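Vinia
2020-04-18

Going to grumble about training data for a bit. Mute me if you came for the bread.

The pitch for the Kornia project was that the arm would pick up spooning coffee beans from "a modest number of examples". I asked what modest meant. The first plan said 300. We are now at 554 and the word modest has quietly left the slides.

Of those 554 I would call 104 worth keeping, and I'm being kind. The rest are the same run over and over with the cup moved by a thumb's width. You can call that variety if you like. I call it padding.

Lam's view is that the model will sort the good from the bad if we only give it enough. I have heard this about every learning system I've worked near. I've yet to see the sums.

My other complaint is the labels. Each run gets "success" or "fail" and nothing in between. Spill three beans, success. Spill a dozen, depends who is on shift and whether they've had lunch.

Same table, same red mug, same glass cup of beans, same teaspoon with the pale blue handle: 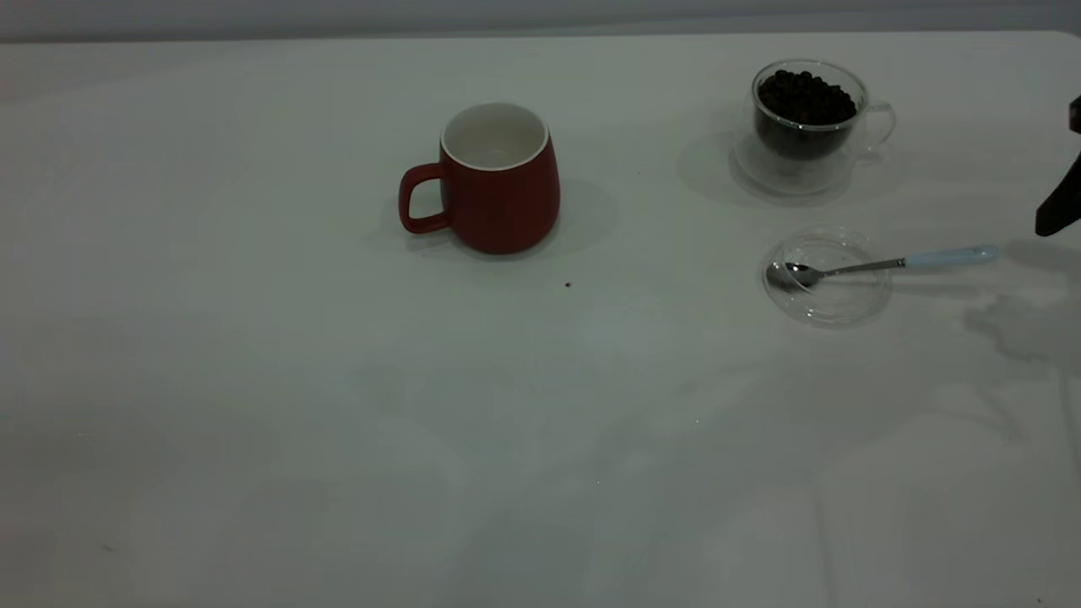
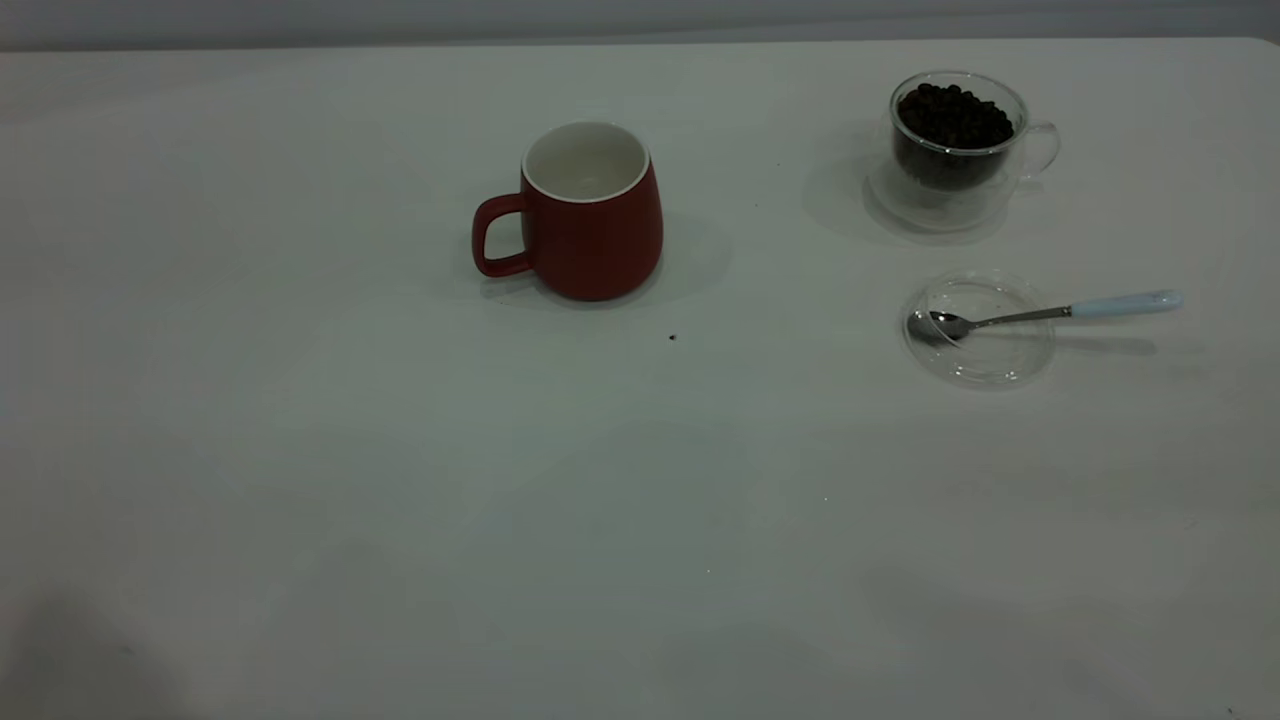

Hiu-tung Cheung replied that I'm being unfair, and that dull examples are what you want at the start. If you change the mug, the light and the table all at once, she says, you can't tell which of them broke the thing. Get it steady on one layout, then make a mess. She also thinks 104 good ones out of 554 is a decent haul for hand-driven runs, and that I should see what they throw away at Bendora.

Fair on the first point. I'd believe it more if "then make a mess" had a date next to it. In the April plan it's a single line under "later", between new chairs and the website.

And a steady score on one layout gets quoted as if it were a score on coffee. I've watched that happen in a meeting. The caveat was on the slide. It was in grey.

What I'd do, if anyone asked: stop at 554. Pick 11 layouts that look properly different, with other mugs, other spoons, a darker table. Do a handful of runs on each. Hold two layouts back and don't let the model anywhere near them until the end.

Then write down what counts as a spill before the first run, and have two people label the same batch without talking to each other. If they can't agree, I don't see what the arm is meant to learn from them.

Lam has read this thread and says the next batch is already booked, same layout. Bread tomorrow.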